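## 3. Basket Drill: Set-Up and First Run

Rev. 4/15/19, Nga Quách, for the Renach robotics club. Replaces the old Section 3, which assumed everyone had read Section 2.

1. Push the desk against the wall. It will try to creep away during the session. Push it back.
2. Set both baskets on the desktop, with the small one toward the far end.
3. Put the apple between them. Eating the apple ends the session and your snack privileges.
4. Walk the robot up to the desk and stop it with the knees bent. Locked knees look heroic for as long as it takes to fall over.
5. Lay the long cable out behind the robot in a wide, lazy curve.

> **Caution:** Stay outside the curve. The cable has tripped 3 members this season, and the robot 0. 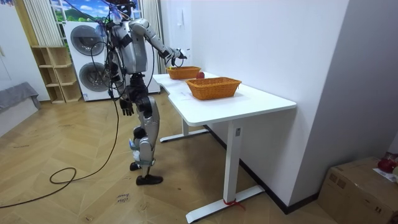
6. Load the Drullitz arm profile. Move one arm at a time until you've passed the 8-point check – two arms is how we lost the first basket.
7. Bring the hand in over the rim slowly, fingers open, and hold for a count of 11. Count out loud. Your spotter needs something to listen to.
8. Lower, close, lift. If the fingers close on air, log it as a miss. "Almost" isn't a column in the log.

**Note:** Birkska joint covers get inspected every 4,000 cycles. The counter is on the operator's screen, under the menu called Misc, where Doãn put it and where it will stay until Doãn graduates.

To stop at any time, press the stop button, then say "stopped." Shouting first is understandable but does nothing.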